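Troltivmont open workshop: my afternoon among the home-built grippers

I'd been meaning to get out to Troltivmont ever since a guy on the Groleo forum posted his parts list last November, and this weekend I finally went! It's a shared workshop on the ground floor of an old building, with a couple of the members living upstairs, and once or twice a year they throw the whole place open and let people poke at whatever is on the benches. Parking is terrible. Take the bus if you can, and bring cash for the coffee jar.

I got there a little after they opened and there were already 18 people signed in on the sheet by the door. I was handed a name sticker, a pair of safety glasses and a photocopied map that had the drill press and the bathroom swapped. (I went to the drill press. It's a nice drill press.)

The thing I'd come for was the hand-held gripper build, which they call Inbridge. If you haven't followed it, it's a gripper you carry around and work with your own hand, with a camera on it, so you can record yourself doing ordinary chores and later use the recordings to teach a robot arm to do them. Jitendra Bansal runs the build table and he's a wonderful talker. He had a row of printed yellow fingers laid out in the order they made them, and you could follow the whole history of the project by picking them up one at a time. The first ones are solid blocks and hardly give at all. Then they get thinner, and then somebody started cutting holes through them so they'd flex around things. There's one that snapped clean in half, which he keeps in the row anyway, with the date written on it in marker.

I asked how many they'd printed and he said 51, counting the broken ones. He didn't even have to think about it! Most of those came off a single printer, a Tzavaras kit machine that one of the members put together from a box of secondhand bits. It was running the entire time I was there and makes a noise like a sewing machine going downstairs.

We spent a good while on screws. I know how that sounds, but I'm building one of these at home and screws are where I've lost most of my evenings. My mounting plate kept working loose, and Jitendra took one look at my phone photos and told me I was threading straight into plastic. They melt brass inserts in with a soldering iron. He let me do one, and I got it in crooked, and he made me do it again until it sat flush. I came home with four inserts in my pocket and a small burn on my thumb.

Then it was upstairs, to the part I liked best. The trying-out happens in the living rooms and bedrooms, with the ordinary stuff that's in them, and I ended up in a bedroom with pink wallpaper and the loudest turquoise bedspread I've ever seen. I loved it.
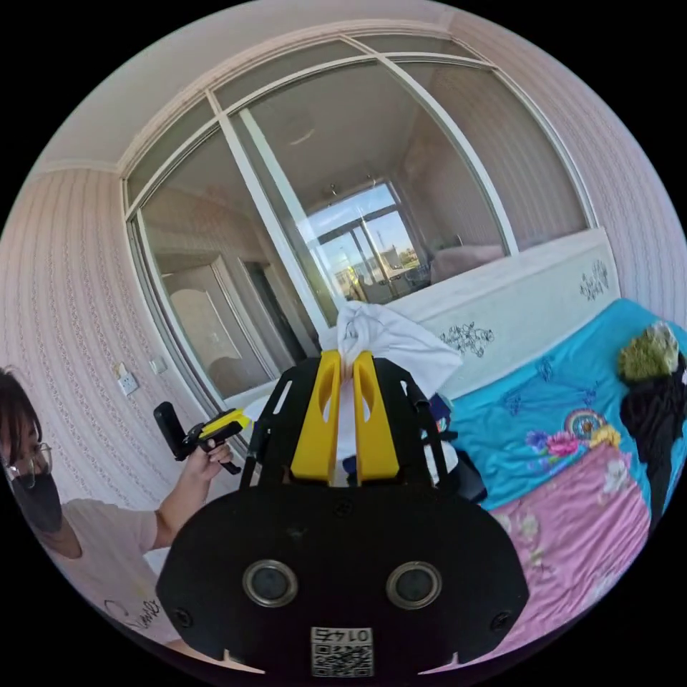 Cloth in the yellow fingers, upstairs at Troltivmont. Second gripper over on the left.

Cloth is miserable to work with, by the way. I'd been practicing at home on wooden blocks and a plastic cup and was feeling pretty smug about it. With fabric you have to decide how much of it you want before you close the fingers, and I kept deciding wrong. I'd go in for one edge of a shirt and come up with half the shirt. The advice I got was to come down lower than feels right and to squeeze slower, and that did help, although my forearm was complaining after 20 minutes. The handle on their grippers is fatter than mine and I think that's a big part of why they can keep going for so long. I've got a tracing of it on the back of the map.

The cutouts in the fingers make more sense once you've had a turn, too. On mine, the solid ones, you feel everything through the handle as a sort of clunk. Theirs are softer about it.

Back downstairs I sat in on a talk about calibrating the cameras. I'll admit I followed the first half and then ate a samosa. The gist was: fix your focus, tape it down, and redo the calibration any time you take the plate off. I have never redone mine. I've had the plate off maybe a dozen times. So that's a job for this week.

A few practical things if you're planning a visit. The stairs are steep and there's no elevator, so check with them first if that's a problem for you. Kids are welcome at the front benches but not by the laser cutter. And if you have a half-finished build, bring it with you! I left mine on the kitchen table thinking I'd be in the way, and two other visitors had theirs in shoeboxes and got a full hour of help each.

Jitendra has promised to send me the file for the newest fingers. I've already cleared off the print bed.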